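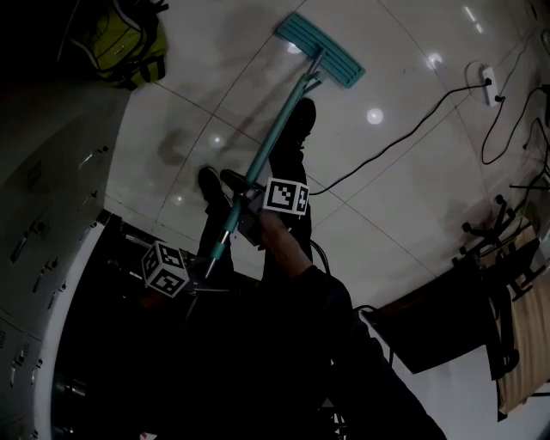

Teal flat mop on the gray tile, lockers to the left.

Flat Mop and Tile Floor FAQ

Last updated: May

Filed under: Floors & Mopping, Reader Questions

I get more mail about mopping than about everything else on this site put together, which says something about either mopping or me. I look after the floors at Clanley, a shared workshop building with a long locker room, and I've been pushing a flat mop over pale gray tile for years now. These are the questions that keep coming back. If yours isn't on the list, write to me and I'll get to it, though I'm slow in the spring.

Why a flat mop and not a string mop?

Because I'm short and a wet string mop weighs as much as a toddler! That's most of it. A flat mop also gets right up against the foot of the lockers, where all the grit ends up, and you can turn the head sideways and run it down a narrow strip without slapping water on the doors. String mops are still better on really rough concrete, and I keep one for the loading area. On smooth tile I haven't touched it in ages.

Which mop do you use?

My everyday one is a Teviver, and I've got an older Zovutard as a backup. I bought both with my own money and I don't get anything for mentioning them. The Teviver has the better swivel. The Zovutard has the better pad clips, so naturally I spend a lot of time wishing somebody would put the two together. If you're in a store, put the head flat on the floor and steer it in a figure eight. If the head flips over on you there, it'll flip over on you at home.

What's the deal with the swivel joint?

It lets the head stay flat while the handle goes wherever your arms want to go. New people tend to fight it. They push straight down, the head tips up on one edge, and they decide the mop is junk. Keep the handle low, well over to a slant, and let the head trail along behind your hands. Turn by twisting your wrist a little. You'll feel silly for ten minutes and then you'll stop thinking about it.

Where should my hands go on the handle?

One near the top and one near the middle works for most people. When I'm doing close work near my feet I slide down and hold it around the middle, and the top end just sticks out past me. Watch that top end, by the way. I have knocked a coffee off a bench with it (mine, thankfully) and I've rapped more locker doors than I'd like to admit.

Do you sweep first?

Always. Always always. A flat pad doesn't pick up grit nearly as well as people hope, it shoves it along in a line and leaves it for you at the end in a gray little ridge. I dry mop or vacuum first, then do the corners with a hand brush. On a bad day I'll vacuum twice. Sand is the worst for a polished tile and we get plenty of it in on people's boots.

Do I move everything off the floor or mop around it?

Move it, if you can lift it. Backpacks especially. People drop their bags at the edge of the room and figure I'll go around, and then there's a bag-shaped patch of dirt that never gets cleaned and a bag with a damp bottom. I hang bags on a hook if there's a hook, or put them up on a bench. I don't open anybody's locker to put stuff away. Heavy things and cluttered corners get their own session, when I can drag it all out to the middle, clean the bare spot, wait for it to dry and drag it all back. I hate that job and I put it off, and you can probably tell which corners I've been putting off.

Which direction should I mop?

Start at the far end and work back toward the door, so you don't walk on what you just cleaned. I go in wide S shapes, pulling the head toward me. Some people swear you have to follow the grout lines. Ours run on the diagonal from where I usually stand, and I've tried following them, and I mostly ended up dizzy. Go with the shape of the room.

How do I get the grout clean?

Not with the mop! A flat pad rides over the top of the tile and barely dips into the joints. Ours are thin, so the dirt hides pretty well, but it does build up. Twice a year I get down there with a stiff nylon brush, warm water and a spoonful of baking soda, and do a section at a time. Rinse it well or you'll get a white haze. And skip the wire brush, please. I had a reader write in after using one and the poor tile looked like a skating rink.

My tile looks streaky under the ceiling lights. What am I doing wrong?

Probably too much cleaner. This is the number one question by a mile. Glossy tile throws every overhead light right back at you, and any film on the surface shows up as smears around the bright spots. Try one full mopping with plain warm water and a clean pad, and see if it gets better. If it does, cut your cleaner in half from then on. Mine says a capful to the bucket and I use less than that.

I also check my work from low down, at an angle, looking toward a reflection. You'll see things from down there that you can't see standing up. Whether you want to see them is up to you.

How many pads do I need?

I rotate 4. One on the mop, one ready to go, and the others in the wash or drying. For a house you could get by with fewer. Change the pad as soon as it starts leaving a trail, even if you're halfway through a room. I used to try to stretch it to the doorway and I always regretted it.

How do you wash the pads?

Warm water, a little detergent, no fabric softener. Softener coats the fibers and then they push water around in place of soaking it up. I shake them out hard first, outside, upwind. Hang them to dry. I've run them through the dryer on low in a pinch and they lived.

How big is your floor and how long does it take?

The locker room and the hall together come to 841 square feet. With sweeping it's roughly 30 minutes if I'm left alone, and I'm never left alone. Somebody always needs to get to a locker right when the floor is shiny and wet. I've given up being mad about it. I just ask them to walk along the edge and I go over their tracks afterward.

Do you clean the lockers too?

Yep, but before the floor, since whatever comes off the doors lands on the tile. A damp cloth over the fronts, then a dry paintbrush for the vent slots and the spots around the little handles. Dust packs into those grilles something awful. Gray metal hides it, so run a finger across one before you decide yours are clean.

What shoes do you wear?

Dark sneakers with a grippy sole. Check for black scuffs though! Some dark soles leave marks on pale tile. To test a pair, I drag a heel across a tile in the corner. If it leaves a line, a clean tennis ball will usually rub it out, and those shoes stay home.

The handle on mine keeps coming loose. Can I fix it?

If it's the twist kind, take the sections apart, wipe out the grit and put them back together dry. Nine times out of ten that does it. If it wobbles down at the swivel, look for a pin or screw and snug it up. If the plastic's cracked around the joint, I'd replace the whole head. I tried glue on the Zovutard once and it held for a weekend.

Where can I get spare pads?

I order mine from Kyriakidis, a little janitorial supply place that'll sell you a single pad if that's all you want. Measure your mop head before you order, both ways. Pads that are a touch too long bunch up at the ends and drive you nuts.

How often should a floor like that be mopped?

I do a full mop every other day and spot clean in between. I once worked out that I'd passed 1,000 moppings of the same room and had to go sit down. At home, once a week is plenty unless you've got a dog, and if you've got a dog I don't have a number for you.

Can I use vinegar?

On plain glazed ceramic, a splash now and then won't hurt much. On natural stone, no. And go easy around grout, it's not a fan of acid. If you don't know what your tile is, stick with plain water until you find out.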